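4. Limpeza, impermeabilização e manutenção de bancadas em pedra natural

Esta secção aplica-se às bancadas Movora em mármore e calcário, instaladas com o kit de fixação Detumo. Para quartzo compacto e cerâmica, consultar a secção 5. O impermeabilizante referido é o Kazmi (ref. 457), fornecido com a bancada. Outros produtos podem ser utilizados desde que sejam à base de água e indicados para pedra calcária.

4.1 Antes da primeira utilização

1. Confirmar que o silicone das juntas está curado. A superfície da junta não deve ceder à pressão do dedo.
2. Retirar a película de proteção e os resíduos de cola com uma espátula de plástico. Não utilizar lâminas metálicas.
3. Lavar a bancada com água morna e detergente neutro. Enxaguar duas vezes.
4. Secar com um pano de microfibras e deixar repousar durante uma noite, com a cozinha ventilada.

Nota: nas peças com comprimento superior a 2,940 m existe uma junta de união executada em obra. Esta junta deve ser inspecionada antes da aplicação do impermeabilizante. Se apresentar falhas, contactar o instalador e suspender o procedimento.

4.2 Aplicação do impermeabilizante

1. Agitar a embalagem e verter uma pequena quantidade num pano branco que não largue pelo.
2. Aplicar em movimentos circulares, começando pelo canto mais afastado e avançando por faixas sobrepostas.
3. Deixar atuar durante seis minutos. O produto não deve secar à superfície — se tal suceder, reaplicar uma camada fina e retirar de imediato.
4. Remover o excesso com um segundo pano seco.
5. Repetir os passos 1 a 4 nos topos e no rebordo do lava-loiça.

As pedras de tom escuro podem escurecer ligeiramente após a primeira camada. A alteração é normal e tende a uniformizar-se nos dias seguintes. Nas pedras com muitos veios claros, a absorção varia de zona para zona, pelo que pode ser necessária uma segunda camada localizada.

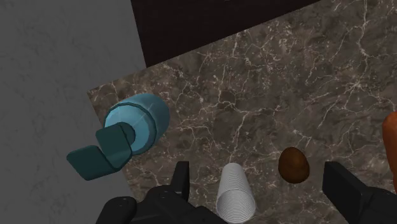

A segunda camada só deve ser aplicada depois de a primeira estar totalmente seca ao toque. Para verificar a proteção, deitar algumas gotas de água sobre a pedra e aguardar. Se as gotas mantiverem a forma, a proteção está ativa; se a pedra escurecer por baixo da água, repetir o procedimento 4.2.

CUIDADO: não aplicar o produto junto de chamas ou sobre a placa de cozinha ligada. Usar luvas.

4.3 Limpeza diária

— Utilizar pano húmido e detergente neutro diluído.
— Não utilizar vinagre, limão, lixívia, desincrustantes ou cremes abrasivos.
— Limpar de imediato vinho, café, azeite e molho de tomate.
— Colocar sempre uma base sob tachos e formas retirados do forno.

O contacto com ácidos provoca marcas baças que o impermeabilizante não evita. Estas marcas correspondem a perda de polimento e requerem intervenção profissional.

4.4 Manchas de gordura

1. Misturar bicarbonato de sódio com água até obter uma pasta espessa.
2. Cobrir a mancha, ultrapassando ligeiramente o contorno.
3. Tapar com película aderente e deixar até 24 horas.
4. Retirar a pasta com espátula de plástico, enxaguar e secar.
5. Reaplicar o impermeabilizante na zona tratada.

4.5 Peças de substituição

O conjunto de manutenção Enero (ref. 859) inclui panos, espátula de plástico e uma embalagem de recarga. A referência da bancada consta da etiqueta colada na face inferior, junto ao lava-loiça, e deve ser indicada em qualquer pedido de assistência.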